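Cleltora: Frequently Asked Questions

Last updated December 15, 2018

What is Cleltora?
Cleltora is a method for teaching two robot arms to do one job together by copying a person. An operator steers both arms through the job, we record it, and a network learns to predict the next short stretch of motion from the camera views and the joint positions. There is no reward function and no simulator.

Why food preparation?
Dough is soft and no two pieces have the same shape. A grasp that is a little too tight leaves a dent, and a grasp that is a little too loose drops the piece. Rigid blocks hide both mistakes. The steamer task also needs both arms, which most of our earlier table tasks did not.

How many demonstrations did you use?
We kept 262 demonstrations of the steamer task. Another 27 were recorded and thrown out, mostly for dropped camera data. The discarded runs are not in the download.

What do Lurker and Varma refer to?
They are the two parts of the method. Lurker is the part that decides when an arm should hold still. Varma produces the motion for the arm that is moving. We split them after noticing that a single network tended to make the idle arm drift toward whatever the busy arm was doing.

How well does it work?
Over a fixed set of test runs, the full method finished the steamer task in 91 percent of them. A run counts as finished only if every bun ends up in the basket. Buns that touch each other in the basket are allowed. Buns that stick to a gripper finger for longer than the time limit are a failure.

What does the workspace look like?
The steamer pot goes in the middle of the table with its basket open. The glass lid lies flat to the left of it and the plate of dough buns is on the right. The arms reach in from opposite sides, each with a gripper. Lighting is the normal room lighting.
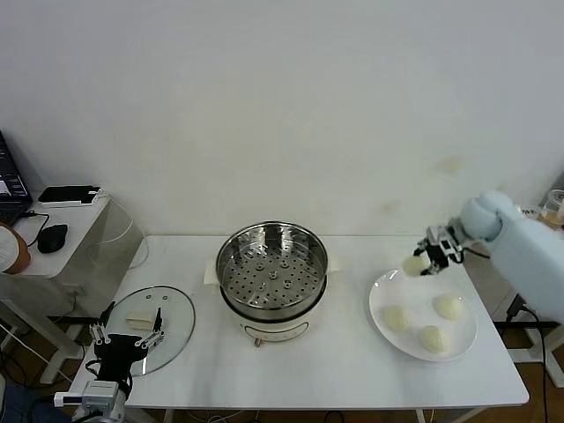

Leif Hägglund wrote to ask whether the success rate would hold up if the pot were shifted between runs, and whether we had tested that at all. He pointed out that a policy trained on a fixed layout can do well by memorizing arm paths and barely using the cameras.

We did test it, in a small way. With the pot moved a few inches in any direction, results were close to the main number. With the plate and lid swapped, the method failed nearly every time. No demonstration has that layout, and we do not claim it generalizes that far.

What is Loser?
Loser is our baseline. It is the same network without the split, trained on the same data. The name began as a folder label and ended up in the plots. Please cite it as "single-network baseline" in papers.

Does the robot know when it has failed?
No. If a bun falls, the arms usually carry on as if it were still there. Detecting this is the next thing we want to work on.

Can I use the data?
Yes, for research. Write to Monique Pruvost for access and say which lab you are with. Please allow 2 weeks for a reply in December.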